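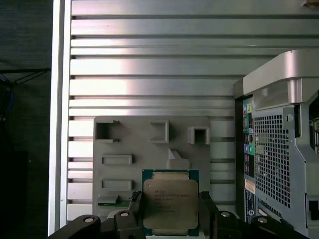
Trernia Bench Kit for Desktop PC Service

Parallel gripper, wrist camera mount, slatted aluminum table top and parts fixture
Price: $3,210 (robot arm and controller sold separately)
Lead time: orders placed now ship in September

Overview

The Trernia Bench Kit is for repair shops, refurbishers and school IT departments that want to try a robot arm on routine desktop PC work. It covers the parts that sit around the arm: the gripper that holds the component, the fixture that holds it when the gripper doesn't, and the table top the computer lies on.

We get asked two things on nearly every sales call. One is whether a machine can take over bench work in a repair shop. The other is whether the same machine can go home and load the dishwasher. The short answers are "parts of it, with someone nearby" and "no." The rest of this page goes into the first one.

What the kit is used for

Most customers start with memory and processors. Both are small, stiff and always the same shape, and both have one correct position. The computer is laid on its side with the panel off, so the arm can work from overhead. 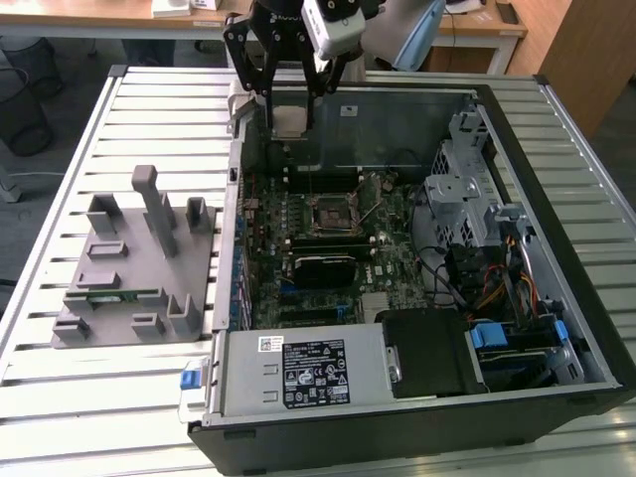
Open tower on the slatted table, CPU socket empty, memory module in the fixture.

In our own trials on one tower model, the arm picked a processor from the fixture and set it in an open socket on 94 of 100 attempts. The misses were nearly all bad grips at the start. The gripper closed on a part that was sitting slightly crooked, and the run was stopped before the part reached the board. A technician does the same step faster and almost never misses. If speed is what you need, the kit will not give it to you yet.

Memory is harder than it looks. Lining up the module goes well, but pressing it home takes real force and the arm has to know when to quit. We recommend setting a force limit and having a person check the clips. 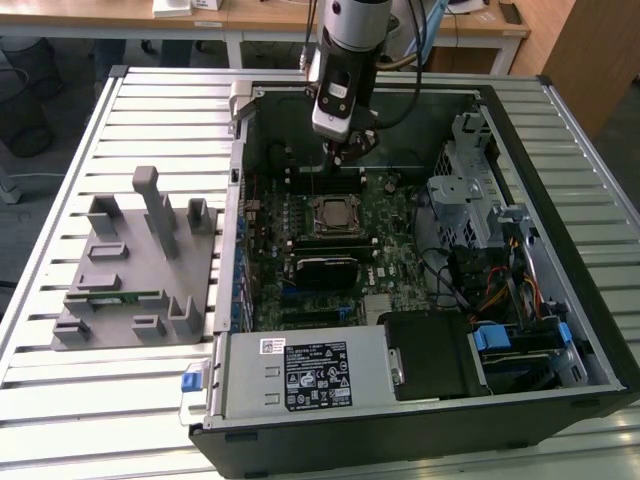 Cables are still a job for people. A cable bends when you touch it, and it rarely lies in the same place in two machines, even two of the same model. In a typical tower the red, yellow and black wires hang down beside the drive cage, close to the board the gripper has to reach. We tell customers to tie them back by hand before starting a run. Plugging in a power connector is possible in a demo with a lot of setup. We don't list it as a supported task.

Supported tasks

Processor pick, place and return to fixture
Memory module pick and place (seating with force limit only)

Not supported

Cable routing or connectors
Thermal paste
Side panel removal
Anything with a screw in it
Laptops

The fixture

The Uslow fixture plate is 3D printed in gray plastic and has slots and upright posts for loose parts. It stays at the left of the computer so the arm's path is short. Pockets are cut for common desktop processors and full-length memory. Files for the plate are included, and you can print your own version if your parts are a different size. Allow 30 minutes to teach the arm a new plate — longer the first time.

The gripper

Two black parallel fingers with replaceable pads. The pads wear, and a worn pad is the usual cause of a part slipping or turning in the grip. Processors should be held by opposite edges, clear of the contacts. The kit comes with 3 sets of pads, and more can be ordered as Sani pads, soft or firm. Use firm for processors.

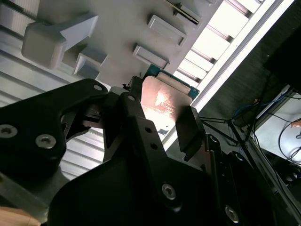 In the box

Parallel gripper with adapter flange
Wrist camera mount (camera not included)
Slatted aluminum table top
Uslow fixture plate and print files
Sani pads, firm
Hex keys and mounting hardware
Lisell software license, one bench

Before you order

Check that your arm can reach across a full-size tower lying flat. Short arms often can't get to the far memory slots. You will also need a grounded work surface and steady lighting. Glare from a shiny processor lid can confuse the wrist camera, and moving a lamp is usually enough to fix it.

Returns are accepted on unused kits. Opened pads can't be returned.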